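Pumden Beauty Board > Hair removal > Salon treatments

Thread: Grandell "one pass" sugaring course, worth it?

mossybank
Has anyone paid for the Grandell course at the Lolton salon? They quoted me £329 for legs and underarms, to be paid up front. The leaflet says one pass, no redness, and regrowth "visibly reduced" by the end. Reduced compared with what? I asked and got a smile and another leaflet.

tweezerhands
I had it done in January. It's sugar paste. Decent sugar paste, put on by someone who knew what she was doing, but I could get the same in Pumden for a lot less. One pass my foot, she went over my shins 4 times.
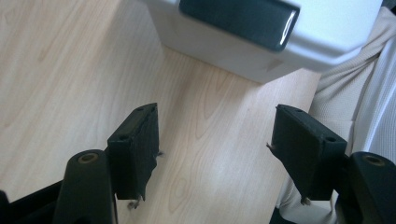 Re: Grandell "one pass" sugaring course, worth it?

Yen-ting Kan
I'll disagree a bit with tweezerhands. I've had waxing for years and always came out in bumps. With Grandell I had two small patches behind the knee and they'd gone by the next morning. I can't say if that's the paste or the therapist. The regrowth claim I don't believe either.

mossybank
Thanks. Did they do a patch test on you?

Yen-ting Kan
Yes, inner arm, the day before. You have to ask for it though.

tweezerhands
Having to ask is my whole problem with them. Mak in the high street does a patch test without being told, and you pay per visit. If you hate it you walk away.

plainjane26
Mak is fine for legs. Wouldn't go back for underarms, the paste was too cold and it dragged. Over 26 minutes for the pair and I was sore for days.

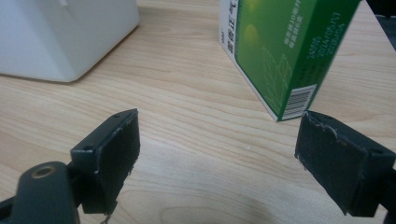
Page last changed: 2025-04-29

tweezerhands
Sore for days could be anything. Had you shaved beforehand? Short stubble always drags.

plainjane26
No I hadn't, and I do know how long it's meant to be, thanks.

tweezerhands
Fair enough, only asking.

Yen-ting Kan
Back to the price - if you miss an appointment in the course you lose it. It's on the back of the form in small print. I lost one that way when I had a cold.

mossybank
Right, that's put me off paying for the lot. I've asked whether they'll do a single underarm session at the normal rate. If they say no I'll try Mak and take my chances with the cold paste.

plainjane26
Ask them to warm it properly first. And don't let them sell you the aftercare oil, it smells of cough sweets and my aloe gel did the same job.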